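Ticket 3677 – Age range filter not applied to daily matches
Product: Lotanano (dating service)
Opened: 19 March 2024
Assigned to: Tove Bisgaard, Member Support
Status: Resolved

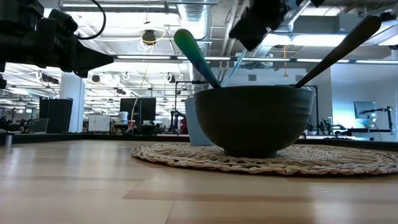 The member reports that her daily matches include profiles outside the age range set in her preferences. She selected 42 to 55. Of the 18 profiles delivered on the day of the report, 13 were of members under 40.

Log

Entry 1. Preferences confirmed as saved on the account. Member asked to sign out and sign in again. No change.

Entry 2. Account compared with the matching record held by Skeltum. The record still shows the range entered at registration in February – the later edit was never copied across.

Entry 3. Referred to the Stasmont data team. Manual update requested.

Entry 4. Record updated. A new set of matches was generated and all profiles fall within the selected range.

Member notified by email. Messages already exchanged with other members are not affected by the update. The copying fault is being handled under a separate ticket.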